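Unit 6 Handout: Reviewing a Hand-Held Gripper Kit for Small-Object Work
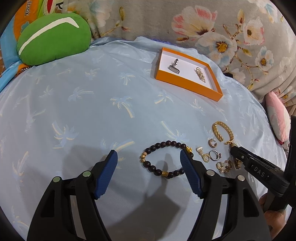
Fig. 1. Two hand-held grippers over jewelry on a printed bedsheet. Blue ribbed pads on the near tool.

Kit under review: Prurkico two-hand set, sold through Clunorier. The course copy is kept in the Waltow lab. Read this before the Monday session and bring your scoring sheet.

6.1 What is in the kit
Two hand-held grippers, one per hand. Each has two fingers driven by a trigger in the handle. One camera mount per tool. Spare pads, a charging lead and a printed setup card. Recording software is a separate download and is licensed per seat.

6.2 Pads
The pads in Fig. 1 have fine diagonal grooves. Grooves help on cloth, cord and beads, where the part can settle into the surface. On a smooth, narrow part such as a polished ring band, contact may come down to one or two ridges. Note where on the pad the contact falls. A grip at the tip and a grip at mid-pad should be scored separately.

6.3 Why jewelry is a hard case
Size range. A beaded bracelet and a huggie earring need very different openings. The wide opening used for the bracelet will cover several small parts at once.
Shape. A loop of beads changes outline when one side is lifted. A cuff keeps its outline and tips over.
Surface. Polished metal gives highlights that move with the camera. Depth estimates on these parts are poor.
Support. A wrinkled sheet lets a small part sink into a fold. Approach angle matters more than on a hard table.

6.4 Test procedure
Sort task: move each piece from the sheet into an open box. One piece per grasp. Left and right tools may both be used, but only one may be inside the box at a time.
Run 200 grasps per pad type. Log each as clean, regrasp or drop. A part pushed more than 3 cm before closing counts as a regrasp even if the lift is good.
Change pads after 1,000 closures or at the first visible tear.

6.5 Results from the April trial
577 grasps were logged across all pad types. Most regrasps came from rings and small hoops. Drops on the beaded pieces were rare and came mainly from lifting at one end. Trigger travel was judged long for small parts. See the Borkowska worksheet for the scoring key.

6.6 For discussion
Would a flat pad do better on the ring? What would it cost on the beads?
Is the price of the second tool justified for a one-handed sort?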